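Our house rules for the gripper cell, version three

8 April 2026

I promised to write down the rules we use at the Pimentel bench, so I do it now before I forget the reasons behind them.
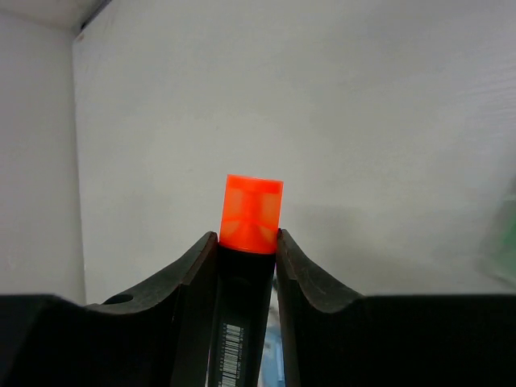

The first rule is the one people argue about most: an object does not go into the cell without a code, and the code must stay readable after the object is held. We began without this. In July we had 328 recorded picks and for 72 of them we could not say which object had been used, only "pen" or "small box". I threw them all away. It was a painful afternoon and I made a lot of tea.

So now every item gets a small label. On long thin things the label goes lengthwise along the body and low enough that the fingers close above it. If you wrap it across, the curve spoils the reading. Caps and lids never get a label, even when they are big enough, as they get swapped between items and then you have a marker with the name of another marker.

The second rule is about where to grip. For anything with a cap, the fingers take the body and leave the cap free. I know that the cap is often the part with the best colour, and the vision program (we use Cillow) likes it very much. But a cap is made to come off. Cillow may look for the cap to find the object, and then it must move down before it closes. We wrote this as an offset in the object file, so it is not left to the mood of the operator.

The third rule is wear. We look at the fingertips every 200 cycles, by eye and with a fingernail. Light scratches on the sloped faces are allowed. A groove that catches the nail is not allowed on the face that touches the object, and then both fingers are changed as a pair. At first I changed only the bad one, to save money, and the grip went a little crooked. Please do not copy me in this.

Then the background. White walls, clean, with the same lamps each time. Small specks we accept, tape marks we do not. I would like to be more strict here, but my colleagues at Judano tried a very strict cleaning rule and people simply stopped signing the sheet. A rule that is signed without being done is worse for me than a softer rule.

The last one is short. After any change of fingers, label type or lamps we run the same 28 objects again, in the same order, and keep the result next to the old one. It takes most of a morning. If a pick fails that passed before, we do not start new work until we understand it.

I still have no good rule for clear objects, and Brarnik, the small program that keeps our records, has no field for "half visible". For now I write it in the comments. If you have solved this in your own workshop, write to me, I would be glad to read how.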